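What I learned from sending a toy idea to a stranger

Back in May I finally mailed off the game I've been fiddling with since my youngest was in second grade. It's a stacking game called Floltovden (my daughter made up the word, and we never found one we liked better), and the company I sent it to is Ulimetti, a small toy maker that opens its inbox to outside inventors for a few weeks every spring.

I had no idea what I was doing, so I asked Sérgio Godinho, who used to sell puzzles at the same craft fairs I did and has been through this with a firm called Flernar. He talked to me on the phone for most of an evening, bless him, and I filled 7 pages of a notebook, half of which I can't read now. 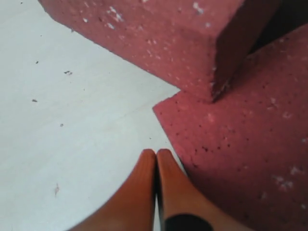 His first question was how long it took to explain the rules. I said a couple of minutes. He said try it on him, right then, and I was still going when his kettle boiled! So I went back and cut. The rule sheet had 22 lines on it and I got it down to one short paragraph, and I do think the game is better for it, even though I miss the part with the bridge.

The other thing he told me was to read the agreement twice before signing. Ulimetti pays up to 50 dollars toward your materials if they ask for a second sample, and after that it's a royalty, which they only talk about once they've decided they want the thing. I was fine with that. My brother-in-law was not, but he also thinks I should have kept driving the old Saab, so I take his business advice with a grain of salt.
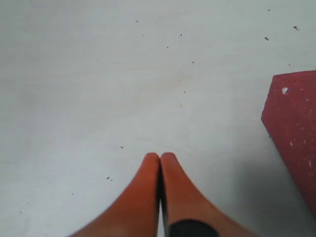 Where things stand now

They wrote back after 20 days, which felt like a year. It was a kind note, signed by a real person, and they'd like to see a version for younger kids with fewer pieces. I read it standing in the driveway and then read it again to my husband over the phone – he was in a checkout line and had to call me back.

So I'm working on the smaller version in the evenings, after dinner.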